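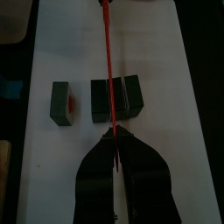 How long does it take to get a kitchen knife sharp on a whetstone?

Plan on an hour for your first knife if it's really dull, and much less after that. Mine take me 10 minutes each now, and I am not a fast worker.

Print this page | E-mail this page

Sharpening Your Kitchen Knives by Hand

I put off learning this for years. I had a drawer full of knives that could barely get through a tomato, and my whole plan was to push harder. Then I cut my thumb on an onion (dull knives slip, it's true what they say) and I finally went and bought a stone.

I'm going to walk you through the way I do it at my own kitchen counter. I learned most of it from a Saturday-morning kind of class at the Jandcombe adult center, and the rest by messing up a bunch of cheap knives. There are fancier ways. This one works and you can start tonight if you have a stone.

What you need

One two-sided water stone. Mine is a 1000 grit on one side and 6000 on the other, and I'd get the same again. If your knives have chips in them you'll want something rougher too, like a 400, but don't buy it until you know you need it.

Something to keep the stone from sliding. A damp dish towel folded flat is fine. I use a rubber base that came from Ullar, the hardware store near me, and it cost 5 dollars.

A bowl of water, an old rag, a permanent marker, and a few sheets of newspaper for testing. That's all of it!

Start with a knife you don't love. Please don't start with your good one. I have a Friesen paring knife with a cracked handle that I've sharpened so many times it's visibly skinnier than when I got it, and it's still the one I grab when I want to try something out.

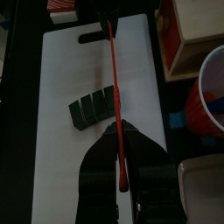
Soak the stone first, if it's the soaking kind. Check the paper that came with it, as some stones only want a splash on top and can crack if you leave them in water. Mine goes in the bowl until it stops bubbling, which I usually spend cleaning up the counter and looking for the marker. Set it down on the towel with the short end facing you, rough side up. Give it a shove. If it moves at all, fix that now.

Finding the angle

This is the part everybody worries about, me included. Most kitchen knives made in Europe or the US like something near 20 degrees on each side, and a lot of Japanese ones go lower, like 15. I hold most of mine at 18 and leave it at that. If you have no idea what 18 degrees looks like, hold the knife straight up and down on the stone, tip it halfway over (that's 45), tip it halfway again (a bit over 22), and then go down just a hair more. Good enough.

Now the marker trick, which saved me. Color in the edge of the knife on both sides, right along the very bottom where it gets thin. Take three or four light strokes on the stone and look. If the ink is gone from the top of the bevel but still there at the edge, you're holding it too flat. If it's only gone from the very edge, you're too steep. If it's gone all the way across, you've got it, and your job is to stay there.

You will wobble. I still wobble. What helped me most was locking my wrist and moving from the elbow and shoulder, almost like I was rocking back and forth with my whole upper body. It looks silly and it works.

The strokes

Put the heel of the knife at the far end of the stone with the edge facing you. Rest two or three fingers of your other hand flat on the blade, close to the edge but not over it. Then pull the knife away from its edge and push it back, with pressure going one way only. I press when the edge is trailing and let up when it comes back. Medium pressure, like you're wiping dried sauce off a stove. Slide your fingers a little farther up the blade every few strokes so you work from heel to tip.

When you get to the curve near the tip, lift the handle a little. Not a lot! I rounded off the tip of a perfectly nice boning knife by getting excited here.

Keep the stone wet. A gray mud will build up on top, and you should leave it there because it's doing some of the work. Just add water when it feels sticky.
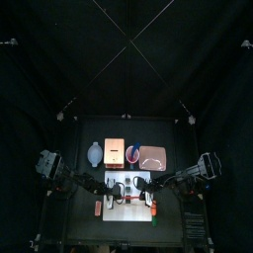 Stay on that one side until you can feel a burr. A burr is a tiny lip of metal that folds over to the other side of the edge when you've ground all the way through. Lay your thumb on the flat of the blade and slide it off the edge, never along it. If there's a burr it'll catch on your skin a little, like the edge of a torn soda can tab. It needs to be there the whole length, heel to tip. If you've got it in the middle and not at the heel, go back and do more at the heel.

My biggest mistake in the beginning was flipping too soon. I'd do 10 strokes, get bored, switch sides, get bored, switch again, and end up with a knife exactly as dull as when I began but with scratches on it. Wait for the burr.

Once you have it, flip the knife over and do the same on the other side until the burr comes back the other way. I switch hands for this and it felt awful for the first month. Plenty of people keep the same hand and turn the knife so the edge faces out, and if that's more comfortable for you, do that.

The fine side

Turn the stone over and rinse everything, including the knife and your hands, so you don't drag gritty mud onto the smooth side. Splash on fresh water. Same angle, same motion, about half the pressure. You're polishing now and taking that burr down. I do one side, then the other, then I start trading sides every five strokes, then every stroke, getting lighter and lighter until it's pretty much the weight of the knife and nothing else.

If you still feel a bit of burr hanging on, draw the edge backward across a piece of newspaper laid flat on the stone, or an old leather belt if you have one. I use the belt.

Testing it

Hold up a sheet of newspaper by one corner and slice down from the top. A sharp knife goes through with a soft hiss. If it snags at one spot, look at where on the blade it snagged, mark that place with the marker, and go back to it. Tomatoes are a good test too, and then you get to eat the tomato.

Please don't test on your arm hair. I know people do.

Cleaning up

Wash the knife with soap and dry it right away. Let the stone air dry on its side for a day or so before you put it in a drawer. I put mine away damp once in a plastic box, forgot about it from November until spring, and it grew something furry.

Your stone will wear a dip in the middle after a while. You can flatten it with a flattening plate (mine's a Ferel, nothing special) or with wet/dry sandpaper taped to a piece of glass. Scribble pencil lines all over the stone, rub until the lines are gone, and it's flat again. I do this every third or fourth session.

How often do I do all this? The chef's knife gets the fine side every couple of weeks and the full treatment a few times a year. The bread knife I leave alone, since serrations need a different tool and I haven't gotten into that yet. In between I use a honing steel, with a few light passes before I cook.

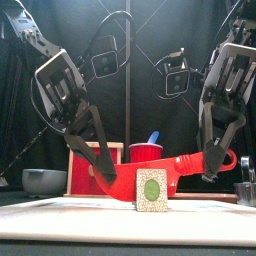

What's the difference between honing and sharpening?

Honing straightens an edge that has bent over from use, and sharpening grinds off metal to make a new one. If a few passes on the steel don't bring the knife back, it's time for the stone.

One more thing on storage. All that work goes away fast if the knife rattles around in a drawer with the spoons. A magnetic strip, a block, or even a folded piece of cardboard taped into a sleeve will do. Keep them out of the dishwasher too, and cut on wood or plastic. Glass cutting boards will undo your edge before dinner's ready.

Page updated 03/07/2026

Print this page | E-mail this page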